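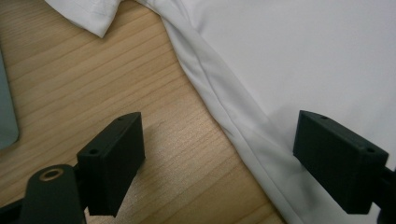
I ruined a lot of shirts before I learned how to get a yellow collar white again, and most of the ruining was my own impatience. I used to grab the chlorine bleach, pour, and hope. On cotton you can sometimes get away with it, but on anything with a bit of stretch it makes the yellow worse, and then you're stuck with it. These days I start every white piece the same way, spread out smooth on a light wooden table so I can see what I'm dealing with before any water gets near it. A pale stain hides in a fold like you wouldn't believe!

So, first job: look at the thing. Check the collar, the cuffs and under the arms, inside and out. Do it by a window in the morning if you can, because kitchen bulbs are yellow and they make everything look dirty (or clean, depending on your mood). Read the care label too. If it says dry clean only, stop there. If it's silk or wool, stop there as well, this method is too rough for them.

What you need

Oxygen bleach powder, the kind without chlorine
Plain dish soap
A soft toothbrush
A bucket or a clean sink
Hot water, as hot as the label allows

Step 1. Soap the greasy spots

Collar stains are mostly skin oil, and oil wants dish soap. Wet the collar, put a line of soap along it and work it in with the toothbrush. Small circles, light hand. My friend Reiko scrubs like she's cleaning grout and then wonders why her collars go fuzzy. Leave it for half an hour and rinse until the suds are gone.

Step 2. Mix the soak

Put 2 spoonfuls of oxygen bleach in the bucket and pour in enough hot water to dissolve it all. Stir it with something you don't cook with. Once the grains are gone, top up with more hot water until there's room for the shirt to move. If you drop the shirt in on top of dry powder you can get patchy spots, and I have the pillowcase to prove it.

Step 3. Soak and walk away

Push the shirt under and leave it for five hours. Overnight is fine for sturdy cotton. I usually start mine after dinner and forget about it until coffee. The water may go a nasty tea color – enjoy that part, it's very satisfying.

Keep the lid off the bucket, by the way. Oxygen bleach gives off gas while it works, and it needs somewhere to go.

Step 4. Wash as normal

Tip the water out, squeeze the shirt (don't wring it) and run it through a regular wash with your usual detergent. Skip the fabric softener. It leaves a coating that holds on to oil, and you'll be back at step 1 by November.

Step 5. Check before you dry

Look at it by the window again while it's still damp. If there's any yellow left, soak it a second time. Don't put it in the dryer yet! Heat can set what's left of the stain. I hang mine outside whenever I can, and the sun takes care of the last little bit.

Rust marks are a separate problem, and bleach won't shift them. For those I use lemon juice and salt.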